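Acceptance rules for hand-held gripper recordings

Ynyr Gwilliam
27/09/2026

Most of the written practice for collecting manipulation data in homes deals with the operator. It covers consent, working hours, insurance and what to do if something is broken. Very little of it deals with the recording, and where it does, the wording is too loose to test against. "Natural motion" and "good coverage" appear in nearly every set of instructions I have been sent. Neither can be failed, so neither is a rule.

My argument is that a recording made with a hand-held gripper should be accepted or rejected on written criteria, in the same way that a machined part is accepted or rejected against a drawing. The criteria should be few, they should be checked by someone other than the operator, and the rejected material should be kept and counted.

The Lindik protocol, which I helped to revise in February, is a fair case to work from. Its first version ran to 25 pages, and 2 of them dealt with acceptance. Batches were set at 500 recordings and passed or failed as a whole. A batch with a bad calibration in it would therefore go through if the reviewer happened to open the wrong files, and a good batch could be lost to a single dropped tool. We now accept by the recording and report by the batch. The review takes longer. I consider that cost settled and do not propose to argue it again.

Cloth is where loose wording does the most harm. A rigid object is either held or it is not, and the width between the fingers gives a usable check. With a garment the fingers may close on one layer, on two, or on the garment and the sheet underneath, and the measured width differs by less than the backlash in many linkages. The instruction "grasp the garment" does not tell the operator which of these is wanted. It does not tell the reviewer either.

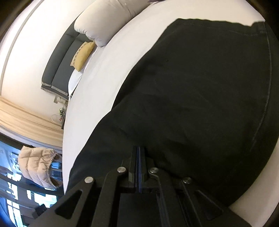 The rule I would write is that the task sheet names the layer count and the grasp region for every cloth task, and that the reviewer marks each grasp as matching, not matching or not decidable. The third mark matters. Dark fabric gives little texture, and the closed fingers hide the contact from a camera mounted behind them. A reviewer who has only two boxes to tick will guess, and the guess will nearly always be in favour of the operator.

Florneck objected to the third mark on the grounds that it would be used as a dustbin. In the trial at Meredith it was, for the first week, after which we required a written reason beside it and use fell to a level I was content with. A category that is overused should be made more expensive to use. Removing it only moves the doubt into the other two.

The second area is the surroundings. A home recording picks up far more than the task: windows, cables, bedding, clothes that belong to the household. Some groups ask operators to clear the room before they begin. I am against this. Clutter is the main reason to record in homes at all, and a cleared bedroom is a poor copy of a laboratory bench. The rule should be confined to what identifies a person or an address: post, photographs, screens, and a view from a window that would place the building. The operator should check for these before the first recording and again whenever the task moves to another room. Everything else stays where the household left it.

The third area is the tool. Pivot screws work loose. Brivside requires its operators to check the linkage for play after every 2,000 closures, which is sound, but the result is kept on paper and never joined to the recordings. A wear check that cannot be traced to the data it covers has no value to the person training on that data. The check should be logged as a recording in its own right, with the tool opened fully and closed fully against nothing, and filed in sequence with the rest.

None of these rules needs new equipment. They need a reviewer with the authority to refuse material, and a contract which pays the operator for time spent and not for recordings accepted. Where payment depends on acceptance, the reviewer is under pressure from the first day, and the criteria will be relaxed without anyone having written down that they were.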